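The Kalladgate Appropriation

It was the practice at Kalladgate that no sum above the ordinary limit should be spent without a paper, and that no paper should be read until its author had left the room. Amerley Osei had written forty-six papers in her time as Head of Estates and Equipment. The one concerning the arm was the first she had been asked to present in person.

The panel met in September, at the long table in the east wing. Pallavi Saxena took the chair and asked whether the trial at Romthorpe had been conducted on the terms agreed.

"It has," said Mrs Osei. "Appendix 2 refers."

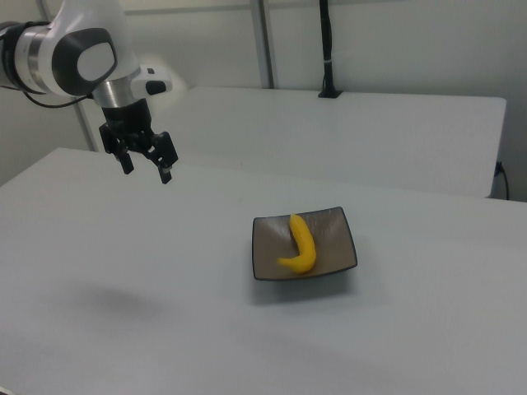
Appendix 2, plate A. Trial arm with gripper open; yellow toy banana on square plate.

Dr Saxena studied the page for some time. She observed that the request was for 6 arms, that the quotation from Urnirell ran to 49 pages, and that the appendix concerned fruit.

Mrs Osei replied that the kitchens sent out 80 trays at each sitting, and that fruit had been judged a fair place to begin. The purchase price was set out in the first table. Servicing, spare fingers and the training of staff were set out in the second, which she asked the panel to read with more care than the first. The last large machine bought by the house had been paid for in a single year and mended for nine.

"And if we were to buy only two?"

"Then the house would own two, Chair, and the kitchens would require a timetable." 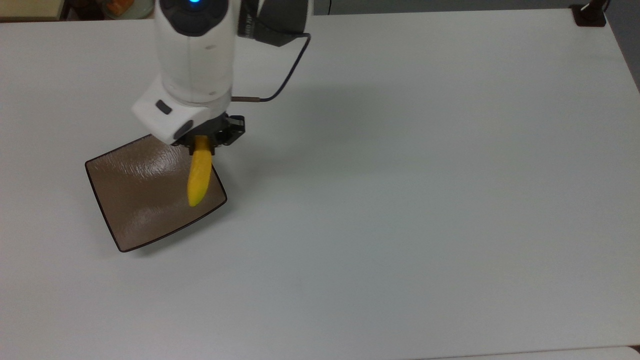
Appendix 2, plate B. Toy banana held in the gripper above the plate.

The member for Finance wished it recorded that he had no objection to the arm itself. His objection was to the line marked Contingency, which he considered large. Mrs Osei said that it had been larger. She had reduced it twice at his own written request, and she had both letters with her.

A silence followed, in which the member for Finance looked for his spectacles. 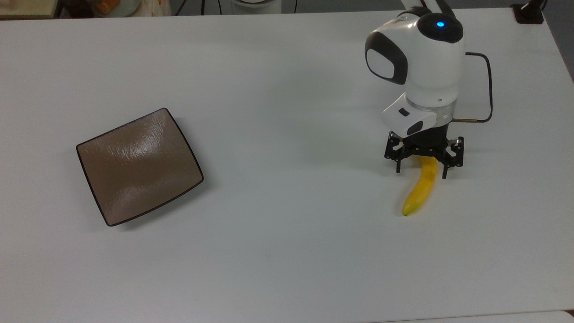
Dr Saxena then proposed that two arms be bought from the present budget and that the remaining four be held over until the spring estimates, subject to a report. The motion was carried at ten minutes to four. Mrs Osei thanked the panel, collected her letters, and went down to the kitchens to measure the doorway.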